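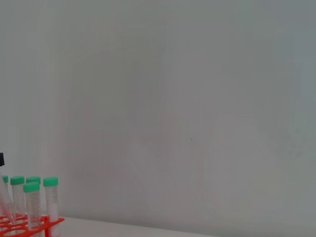

The Long Goodbye to Flurby

Roy Furnival kept his first Flurby password on an index card, and when he called me in April to say the mail service was closing he read it to me over the phone, all 24 characters of it, as if it were a poem he'd had to learn in school.

I'd signed up the same month he did, back when Andar ran the place and you got 3 megabytes of storage and felt rich. Then Schnyder bought it, the inbox turned orange (oh, the letters they got about that orange!), and most of our friends drifted off to bigger names. Roy stayed. He liked the folders, and he liked that the spam filter let you argue with it.

Moving out took him most of a weekend. He had 179 folders, one of them holding nothing but his sister's pie recipes and 98 replies about lard. The export tool from Breletti handled nearly all of it, though it choked on anything with an apostrophe in the name, so those he renamed by hand, with the ballgame on and a pot of coffee going.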